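The Inn at the End of the Bus Line

A weekend at Metorari, where the hills are steep, the breakfast is long and the Wi-Fi has opinions 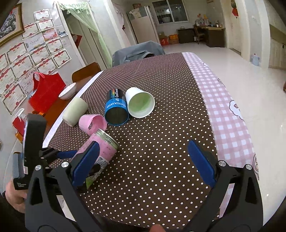

By Mio Sugawara
October 18, 2025 | Stays | 6 min read

The last bus to Metorari leaves the valley station at ten past four, and if you miss it you are staying in Brannigan, a town with one hotel, a tire shop and a bakery that closes when the bread runs out. I caught it with my coat half on. The driver looked at my suitcase, then at my shoes, and said something to the woman behind him that made her laugh all the way to the first switchback.

I understood the shoes part later. The bus stops where the pavement does, and the guesthouse is another 517 steps up, cut into the hillside by somebody with very long legs. The number is painted on a board at the bottom, I suppose as a courtesy. There's a luggage hoist on a cable, which the website mentions, and a bell you have to ring to get it moving, which the website does not. I carried my suitcase up. The hoist passed me at the halfway landing with a crate of cabbages on board.

Metorari sits on a shelf of land under a cedar ridge, a farmhouse with a newer wing stuck on the side. It has nine rooms, and the owners have resisted giving them names. Mine was Six. Six had a low bed, a window seat, a wool blanket that weighed about what I do, and a view straight down the valley to the river. It also had a hot water bottle in a knitted sweater, which I sneered at around five in the afternoon and was clutching by nine.

Heat is a subject here. The stove in the common room is lit at dusk, and guests arrange themselves around it by seniority. A couple on their fourth visit had the two good chairs and weren't giving them up for anyone. I got the bench by the bookshelf, among the jigsaw puzzles and a long run of a sailing magazine, at an inn several hours from the sea.

Dinner is at seven, and there's no menu. On the first night it was mushroom soup, trout from downriver, potatoes done in a way I am still thinking about, and a plum tart. On the second night it was mushroom soup again, by request. You eat at one long table, so you will hear about other people's knees. I went in dreading this and came out with a recipe for pickled turnips and an invitation to a wedding.

Now, the walking. There are two trails from the back gate. The Ridge Loop goes up through the cedars and takes a morning, if you're the sort of person who overtakes. The Mill Path goes down along the stream to a ruined sawmill and is described in the house leaflet as "gentle." I'd like a word with whoever wrote the leaflet. It's gentle going down. Going back up, I stopped to admire a great many ferns.

From the top of the ridge, on a clear day, you look across at Altus, the big resort on the facing slope, with its glass lobby and its heated infinity pool. Rooms there start at a price I had to read twice. With my binoculars I could make out people in white robes, and I felt superior to them until it began to rain.

Back at the house, you can book the bathhouse by the half hour. You write your initials on a slate by the kitchen door, in chalk, and there is a certain amount of diplomacy involved. The tub is deep, the water comes from a spring and smells a little of matches, and the window opens onto nothing but trees. I wrote myself down for six o'clock on both days and would have fought for it.

What doesn't work? The Wi-Fi reaches the common room and one corner of the stairs, where guests stand in the evening like people waiting for a confessional. The walls in the new wing are thin enough that I can report my neighbor in Seven is reading a thriller aloud to her husband, and that it was the dentist. And breakfast, though splendid (eggs, rice porridge, three kinds of jam, bread still too hot to slice), runs for two hours whether you have a bus to catch or not.

I had a bus to catch. I sent the suitcase down by hoist this time, rang the bell with some authority, and found it waiting at the bottom next to the empty cabbage crate. Same driver. He looked at my shoes again, now mostly mud, and let me have the front seat.

IF YOU GO

Getting there: Train to Brannigan, then the Vekeo line bus from outside the station. Sit on the left going up.

Rooms: Nine, all with shared bathhouse. The old farmhouse is quieter than the new wing. Dinner and breakfast are included.

When: Open year-round except February, when the steps ice over. Fall weekends fill up to 28 weeks ahead, so try for a Tuesday.

Bring: Boots, a flashlight, a book you don't mind leaving behind.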